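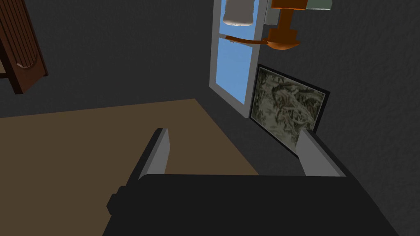 Attachment 1: render view, gripper open

Ticket: Licence server drops seats overnight
Opened by: Albertina Cunha, Prositz office
Assigned to: Hnat Boiko
Priority: Major
Opened: January 2022

Albertina Cunha
When I get in, the desktop software says no licences are free. The server page shows all 17 seats taken, but only two of us are in the building. Restarting the licence service clears it until the next morning.

Hnat Boiko
Please send the server log and tell me which version the clients are on.

Albertina Cunha
Log attached. Clients are on 11 and were updated in December. The Brokville office is on the same version and has no trouble.

Hnat Boiko
The log has more than 1,000 lines of "heartbeat lost, seat held". Seats are not released when a computer goes to sleep. Brokville has the idle timeout set to 2 hours. Yours is blank, so it never expires. Please set it to 2 and restart the service once.

Albertina Cunha
Done. Petro Nechyporuk checked first thing today and 17 seats were free. One old seat under Taras Melnychuk still showed as held this afternoon.

Hnat Boiko
Removed by hand. I will leave the ticket open until Friday.

Status: Waiting on customer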